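OTHAM TRIALS PARK: PRE-EVENT SECTION CHECK
Autumn round, October
Walked by: Genivaldo Xavier (course), Wellington Brito (notes and complaints)

Everything below gets looked at before a single rider is let in. Mark it OK, FIX or CLOSED. "Should be fine" is a mark we retired after last season.

1. Start gate and rider pen
Status: OK
Gate swings both ways and latches. Genivaldo leaned his full weight on it, then asked me to lean mine, and I am choosing not to read anything into that. Pen barriers are pinned at every joint. Number board is up, although the 5 is an upside-down 2 and fools no one.

2. Section one, log stack
Status: FIX
Straps tight on the lower logs. Top log turns if you kick it on the left end. Riders will kick it on the left end, with a front wheel, at speed. Needs a second strap and a wedge. Bark is coming off the landing side and should be scraped back to firm wood before practice.

3. Section two, concrete pipes
Status: OK
Pipes chocked and bolted. No rebar showing. Somebody has painted "Holanda was robbed" inside the middle pipe in very neat letters. It isn't a hazard, so it stays.

4. Section three, pallets and cable drums
Status: FIX
Two pallets have cracked top boards. Swap them, don't flip them. Flipping was tried at the Sarberg round and the crack was still there on the other side of the board, waiting. Drums are screwed to their bases. Check for nail heads with a glove on. I checked without one and can report a nail head.

5. Section four, boulders
Status: OK, with grumbling
Rocks tested with the long bar, none shift. Steepest drop has its mat, and the mat is pegged at all corners. Gap between the second and third boulders is wide enough to swallow a pedal. Genivaldo calls this "character." I have asked for gravel in it.

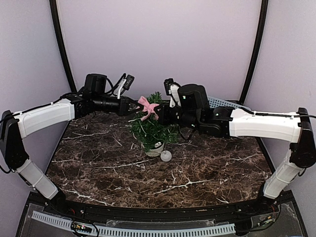

6. Tape and spectator line
Status: FIX
Tape runs out nearly 5 meters short on the road side. We were told a 100 meter roll would do the whole loop. Buy another roll. The line also has to move back at section four, where people will otherwise stand exactly where a bike lands when its rider has stepped off it.

7. Toltar scaffold ramp
Status: CLOSED until rechecked
Base plates sit level on three legs. The fourth is resting on a folded piece of cardboard. The Toltar sheet that came with the ramp lists 136 clamps, and I got a different total each time I went around, so Genivaldo is doing it tomorrow with chalk. No riding, no sitting, no photos from the top.

8. First aid and access
Status: OK
Kit sealed and in date. Stretcher route is clear from all sections to the lane. Please don't park in the lane. The sign says so, and the sign has been hit by a car.

9. Observers
Status: OK
Each section has a whistle, a punch and a stool. One whistle makes no sound at all and has been given to section two, where the observer shouts anyway.

10. Bikes at sign-in
Status: ongoing
Bar ends plugged, brakes holding on the slope by the tent, no loose bolts, helmet buckled. A rider whose brakes squeal is fine. A rider whose brakes are silent gets asked to try the slope again.

Recheck at 7:30 a.m.: items 2, 4, 6 and 7. Bring the wedge, two pallets, tape, chalk and a glove.

W.B.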